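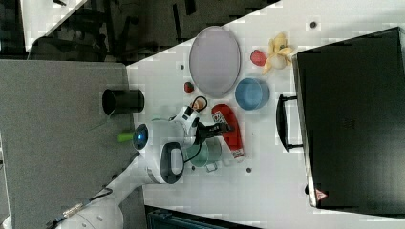 My grandmother kept a letter box by the back door, and I mean a shoebox with the word LETTERS on the lid in blue pencil. Everything that came in the mail from a real person went into it, and every so often she would sit down with the whole box in her lap and answer whatever she hadn't answered yet. I have been thinking about that box since February, when I decided I was going to start writing letters again. Real ones, on paper, with a stamp.

It started with Oona Vainio. She and I shared an apartment in Aronville when we were both too broke to live alone, and when she moved away we promised to call each other all the time, which went about as well as you'd expect. We sent each other birthday texts. We put hearts on each other's photos. Then in the winter I got an actual envelope from her, four pages long, written on both sides, mostly about her neighbor's goat and a coat she regretted giving away. I read it standing up in the kitchen with my own coat still on. Then I made tea and read it again (and then a third time, out loud, to my husband, who has never met the goat but now asks after it).

It took me two weeks to write back, and most of that was nerves. I had forgotten how to do it! I kept wanting to ask a question and get the answer right away. I'd write "How is your mom?" and then just sit there, pen in the air, as if she might call it out from the next room. My handwriting had gone to pieces too. I used to have a nice round hand, and now by the bottom of the first page it looks like something a chicken did.

What helped was to stop trying to catch her up. My first draft was a terrible thing, a sort of yearly report, with the new job and the roof and my dad's knee all in order. I threw it out and wrote about what was on the stove instead, which was split pea soup, and how I'd scorched the bottom and was pretending it was smoky on purpose. The rest came along after that. The knee got in there somewhere on page three.

I've bought a few supplies, I'll admit. There's a stationery shop called Jastska two streets over from the dentist, and I went in for a pad of plain paper and came out with the pad, a box of cream envelopes and a bottle of dark green ink that I do not need and love very much. The woman at the counter let me try a few pens on the back of a receipt. I picked one made by Ojala because it didn't skip when I wrote fast. I'm told some people care a great deal about nibs. I'm not there yet, but check with me next year.

Now I have four people I write to on a regular basis. Oona, of course. My aunt, who turned 80 this spring and writes back the same day, every time, and puts me to shame. My old piano teacher, who corrects my commas. And my cousin's boy, who is away at school in Witovia, about 3000 miles from here, and who has so far sent me one postcard with nine words on it. I have it on the fridge. I wasn't going to keep writing to him if he found it embarrassing, but his mother says he saves them, so on we go.

I write in the evening mostly, after the dishes, with the radio on low. Some nights I only get a paragraph done and leave it under the fruit bowl for later. My grandmother did that too, now that I think of it. Her letters would change color halfway down the page where she'd picked up a different pen, and she'd write "Now it is morning" and carry on about the birds.

I wish I knew what happened to that shoebox. My mother thinks it went to my uncle's house with the good dishes, and my uncle thinks it went to us. I've asked him to take another look in the attic when the weather cools down. In the meantime I've started my own, in a boot box, since that's what I had. Oona's latest came yesterday and is sitting on top of it. The goat has gotten into the garage.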